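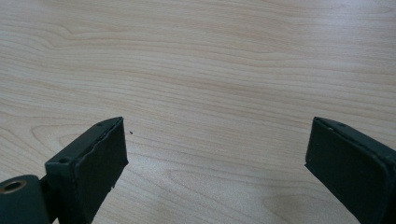

*A light wood-grain tabletop.*

## 3. Setting up your petition and getting it to the council

Okay, you've got your Stiteo account working (if you haven't, go back to section 2 and do the email confirmation bit, it won't let you past the first screen otherwise). Now for the fun part! I'm Janka Jurčo, I wrote this guide after running the Tanham bus petition, and I'm going to use that one all the way through so you can see what real entries look like.

### 3.1 Create the petition

1. Log in and click **New petition** at the top left. Ignore **New campaign** for now, that's a bigger thing with mailing lists and I cover it in section 5.
2. Type your title. Keep it to one line. Mine was "Keep the Kopecký Street bus stop open" and I still had people ask me which stop, so put the place name in.
3. Under **Who decides?** pick the body you're petitioning. For us it's Tanham Town Council. If you pick the county by mistake, you can change it up until the first signature comes in, and then it locks.
4. Write the ask. One sentence, starting with "We ask the council to". Mine went through four versions and the shortest one got used.
5. Add your background text. There's a limit of 500 words and the counter includes your headings, which annoyed me a lot.
6. Set the closing date. I had February in mind because of the budget meeting, so I closed mine a week before that.
7. Click **Save draft**. Don't click **Publish** yet!

> **Note:** The draft saves under **My drafts**, but the title shows up in gray until you've filled in the address box. Mine looked broken and it was just waiting for a zip code.

### 3.2 Choose what signers have to give you

This is the screen I got wrong the first time, so go slow.

1. Open your draft and click **Signer details**.
2. Turn on **Full name** and **Street address**. Tanham only accepts signatures from people who live, work or go to school in town, and the clerk does check.
3. Leave **Phone number** off. I had it on for two days and I could watch people reach that box and leave (you can see drop-offs under **Activity**).
4. Turn on **Connection to the town**. It's a little drop-down with "live", "work" and "study" in it.
5. Set **Show names publicly** to "Signer chooses". Some folks work for the town and would rather not be listed, and I get it.

> **Caution:** You can't add a required field after you publish. Well, you can, but Stiteo marks every earlier signature as incomplete and you end up emailing everybody one by one. Please check this screen twice.

### 3.3 Publish and add your paper sheets

1. Click **Publish**, then **Copy link**. Send the link to yourself first and sign it as a normal person would, on your phone.
2. Click **Print sheets**. You'll get a PDF with the title and the ask repeated on each page. Keep them that way – a page without the ask on it doesn't count in Tanham.
3. Print single-sided. I used black ink and plain paper and it was fine.
4. When sheets come back, number them in the top corner before you do anything else. I ended up with 17 pages and I'd have lost my place without the numbers.
5. Go to **Paper entries** and type the rows in. Tab moves you across, Enter starts the next row.
6. Can't read a name? Type what you can and tick **Unclear**. Don't guess.

Kamil Vrabec typed most of ours in while I read them out loud, and it went so much faster than doing it alone.

> **Note:** Keep the original sheets even after you've typed them in. The clerk wants ink.

### 3.4 Clean up the list

1. On the closing date, click **Find duplicates**. It compares names and addresses across online and paper entries.
2. Look at each match yourself. A father and son with the same name at the same address will come up, and they're both allowed to sign!
3. Click **Merge** for the true repeats. We merged 41 and landed on 1157 signatures, which made me very happy.
4. Sort by **Connection to the town** and look for blanks. Fill them in from the paper sheets if you can.

### 3.5 Hand it in

1. Click **Export** and choose **Clerk's copy**. The other choice, **Organizer's copy**, has email addresses in it and those are nobody's business but yours.
2. Print the clerk's copy, put the paper sheets behind it in page order, and clip the whole lot together. No staples (they scan everything).
3. Add a cover page with your name, the ask, the total and a daytime contact. I dated mine 18 August 2021 in the top right, the same way the clerk's own forms do it.
4. Take it to the front desk at Dalleo House and ask for a stamped receipt. Ask again if they forget.
5. Scan the receipt and attach it under **Delivery**. Your petition page will then switch from "Closed" to "Delivered", and everyone who signed gets an email.

If the page still says "Closed" the next morning, log out and back in. If that doesn't do it, see the troubleshooting list in section 7.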